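Stories > Workshop > People

Ghada Issa loves an old desktop with the lid off. "You can read the whole thing like a street map!" she told me at Favden, where she has rebuilt 468 of them.

She starts beginners on memory, and her face lights up when she talks about it.
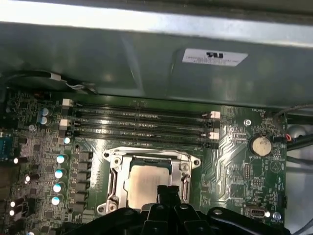

"Open the latches, line up the notch, press - and then you hear that click," she said. "I still grin every time." The processor comes later, once their hands are steady.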